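About Us

Urndale Robot Club is a student club for people who want to build and teach machines that can pick things up. We are based in Urndale, and we are open to every student from 14 years old, with experience or without. The club was founded by Tavion Nakamura, who teaches electronics, and he is still our main instructor.

Our present project has the name Prurura. Its subject is the handling of cups on a table.

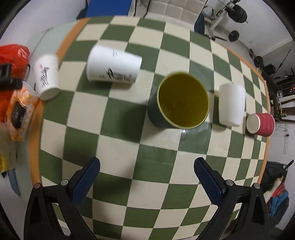
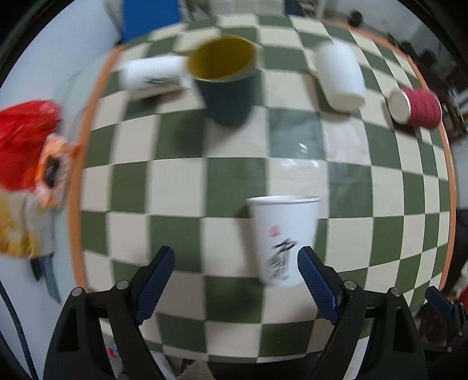 Cup work with the hand-held gripper, Prurura project. Both pictures show standing cups and cups lying on their side.

What we do

In the first years we built small vehicles which follow a line on the floor. It was a good beginning, but many students asked for something closer to daily life at home. A home is difficult for a robot. The cups are not all the same, one is standing and another has fallen, and the pattern of the tablecloth can confuse the camera. For this reason we chose the cup as our object of study, and we have stayed with it longer than we planned.

The student holds the gripper in the hand and does the task as a person would do it: come to the cup, close the fingers, lift, turn if necessary, put down. The camera on the gripper records the movement. Later the recordings are used to train a program, which we call Zavix. Zavix was written by our older students and is changed almost every month. It does not always understand what we want from it. A cup with the open end toward the gripper is still easier for it than a cup with the closed end toward the gripper, and we are working on this point now.

We have collected 866 recordings for Prurura until today. Every recording is watched by a student who did not make it. If the hand moved too fast, or if the cup left the view too early, the recording is put in a separate folder. We do not delete these. Some of our most useful discussions were about bad recordings.

How we learn together

We work in teams of two. One student holds the gripper, the other arranges the cups and writes the notes, and after a short time they change. Beginners are placed with a student who has already finished one project. We found that beginners ask more questions to another student than to a teacher, and the older student must then explain things which he or she maybe never had to put into words.

A new member goes through six lessons before the project work starts. The lessons are:

Safe use of tools and batteries
Screws, joints and finger pads
How a camera sees, and why straight lines become curved in a wide lens
Writing a simple program
Keeping notes that another person can read
Moving the gripper slowly and the same way each time

The last lesson looks easy on paper. Most students need to repeat it, and there is no shame in this.

We ask every member to keep a notebook. It may be in any language. The parts which are shared with the team must be in English, and we help each other with the spelling.

The Barrios Cup

Each July we take part in the Barrios Cup, a competition for school and student clubs. The task is published only a short time before, so it is not possible to prepare everything. Last time our team had to sort light and heavy cups without a human touching the machine. We finished in the middle of the list. Our arm was slow, but it dropped only one cup, and the judges wrote a kind remark about the clear documentation. This year we will come again with a new version of Zavix and with softer finger pads.

Our members

Since the founding, 134 students have been members of the club. Several of them study engineering today, others chose nursing, music or trade. We are glad about all of them. Former members are always welcome to visit a session, and some of them send us broken toys and old motors, which we take with pleasure.

Join us

You do not need your own computer or tools. You need patience and permission from a parent if you are under 18. Please write to the club through the contact form and tell us shortly what you would like to build. We answer every letter, but during the weeks before the competition the answer may take longer.

If you wish to see the work first, you may come as a guest to one session without any obligation. Guests may also try the gripper.

Page last changed: 5/15/18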